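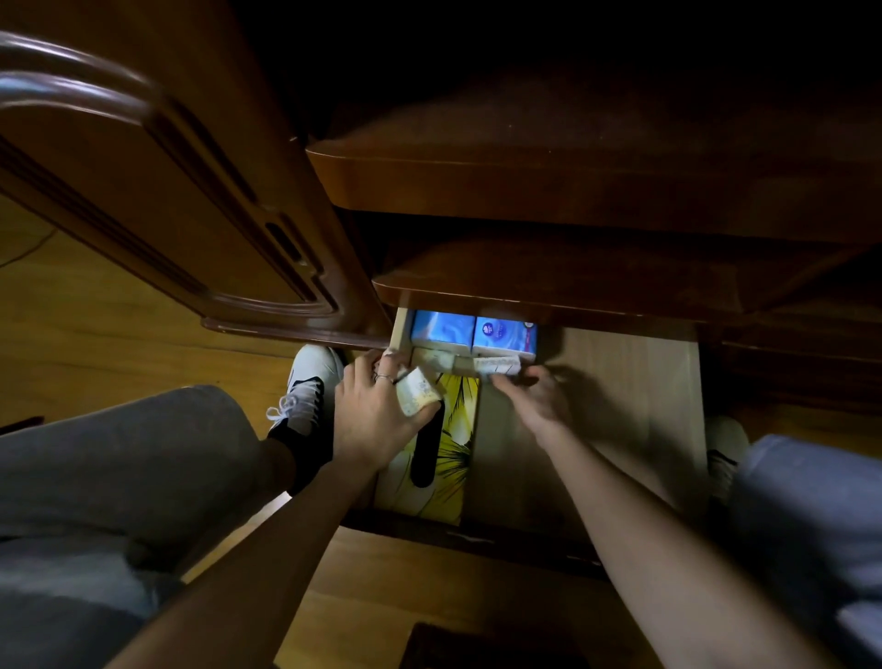 Kyriaki Vasilakis asked why the same plum cake is in the table so many times, with the same title and almost the same flour, and whether somebody could please remove the doubles before she counts anything. The doubles are there on purpose, and because other people have asked too, I begin the readme with them.

When two families write down one cake, I keep two rows. The sugar is different, or the one says "bake until done" and the other says to look after the bells. If you want only one row for each cake, use the column dish_type together with title and make your own choice. I don't want to make it for you.

Skumix household recipe set
Maintained by Ionuț Matei

What is in it

Skumix is a table of 3,263 handwritten recipes, typed by hand from 156 notebooks kept in private homes. The notebooks come from two towns, Mullitz and Grotska, and from farms between them. The oldest recipes are from the 1920s and the newest from the 1980s. After this time people in the region mostly cut recipes out of magazines, and printed cuttings are not included, even when they are glued between written pages.

One notebook can have several hands. A grandmother starts, a daughter continues from the back side, and a child writes "pancakes" in very big letters and nothing more. I type the pancakes also.

Files

recipes.csv – one row for each recipe
notebooks.csv – one row for each notebook, with town, decades and number of hands
measures.csv – the old measures and what I believe they mean
changes.txt – what was corrected and when

All files are UTF-8, with comma as separator and quotes around every text field. Line breaks inside a recipe are kept. If your program shows broken letters in the titles, it has probably opened the file in another encoding, so please check this before you write to me.

Columns in recipes.csv

There are 11 columns.

id: a number, never used again if a row is deleted
notebook: the notebook number, same as in notebooks.csv
page: the page as I counted it, the cover is not a page
title: as written, also when it is wrong
text: the full recipe as written
text_en: English translation
lang: language of the recipe, two letters
decade: for example 1950
ingredients: separated by semicolon, in English
dish_type: one of the types listed in the next section
certainty: high, middle or low

An empty field means that the notebook doesn't give this information. A question mark means that something is written but I can't read it. Please do not treat these two the same way.

Dish types

soup, bread, dumpling, meat, fish, vegetable, sweet, preserve, drink, other

The type "other" has some things which are not food. Notebook 40 has a shoe polish and two ways to clean windows. They stand between the jams, numbered like the jams, so the writer saw them as recipes and I follow her.

Cakes and cookies are all "sweet". Somebody suggested to divide them, but the same word is used for both in Grotska and I was not able to decide in a fair way.

How the typing was done

I type first exactly what is written, with all mistakes and shortenings. Then I make a second pass on another day and compare with the page. The translation comes last. For recipes in Greek, which came with the Karamanlidis notebooks, I can read the letters but not well enough the kitchen words, so Kyriaki Vasilakis went through all of them and corrected me many times. Where we did not agree, her reading is in text and mine is in changes.txt.

I do not correct amounts. One bread from Mullitz asks for a full cup of salt. I think this is an error of the writer, but maybe it was a very small cup.

Measures

This was the hardest part. The notebooks use spoons, cups, coffee cups, "the blue pot", eggshells, handfuls and the price. The price means something like "yeast for ten", and you must know what yeast cost in that year. In measures.csv I give grams only when two notebooks agree or when a family member still had the cup and let me weigh flour in it. In all other cases the grams field is empty.

Please be careful with "glass". In Mullitz it is a tea glass, in Grotska it is a water glass, and the difference is enough to spoil a dough. I tried it.

Dates

Very few recipes have a date. The decade is taken from the nearest date in the same hand, from the kind of paper, or from things the recipe mentions. Margarine alone is not proof of anything. When the decade is only my guess, certainty is low. A few writers put the month and not the year, and then the month stays in the text – "December, for the pig" is a whole heading in one notebook.

What the set is not good for

It does not show what people ate every day. Potatoes and porridge are almost missing because no one needed to write them down. Sweets are too many for the same reason, as they need exact amounts and were made only a few times a year.

It also can't tell you who invented a dish. Please don't use it for this. I have received letters from both towns about the poppy seed roll and I don't wish to receive more.

The preserves were typed as written and they were not tested for safety. Some of the old methods for meat and beans in jars are dangerous by the rules of today. Use a modern source if you want to cook them.

Names and privacy

Family names are removed from the recipe text and replaced with a letter, so "Aunt K.'s soup" was longer in the notebook. The exception is Karamanlidis, where the family asked in writing to keep the name. Addresses, debts and the medical notes between the recipes were not typed at all. If you recognize your family and want a row removed, write to me and give the id.

License and citing

The table is free for teaching, research and cooking at home. For a printed cookbook please ask first, and I will ask the families. To cite, write: Matei, Skumix household recipe set, and the version number from the first line of changes.txt.

Known problems

Notebook 11 has water damage and the lower third of many pages is only question marks.
The column ingredients mixes "cream" and "sour cream" in the older rows. I am correcting it slowly, from the lowest id up.
Some drinks are still typed as preserve, mostly the cherry ones.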